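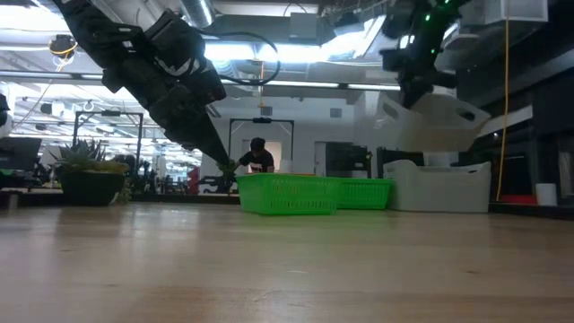
Sending Us Your Music: Frequently Asked Questions

What kind of music does Brusora release?

Mostly melodic house and downtempo, with the odd ambient record when we fall in love with one. If you've heard the Gekow EP or the Delić remixes, you already have a pretty good idea of what gets played around here all day (and, some weeks, well into the night).

How many demos do you get?

Last year it was 302, and we listened to every one of them! We sign very few, so please don't take a no as a verdict on your talent.

How should I send my tracks?

A private streaming link is best - please, no attachments, our poor inbox can't take them. Three tracks is plenty. Put your strongest one first and tell us a little about yourself, too.

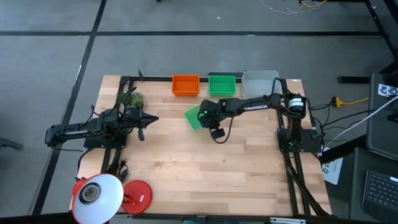 By the Brusora label team
Updated January 15, 2023

Does my demo need to be mastered?

No, a decent rough mix is fine. If we sign the track, mastering is on us, and we'll ask for a 24-bit WAV with some headroom left.

When will I hear back?

Give us 32 days, and feel free to nudge us after that. Things slow down in April, when we're getting the Nistolau compilation ready, so a bit of extra patience then is very welcome.

Do you press vinyl?

Now and then, in runs of 100 copies, sold through our own shop. Everything else comes out digitally.

Can I send a track that's already out?

We'd rather hear something new, but if it's only been on your own page and you're happy to take it down, send it along and we'll have a listen.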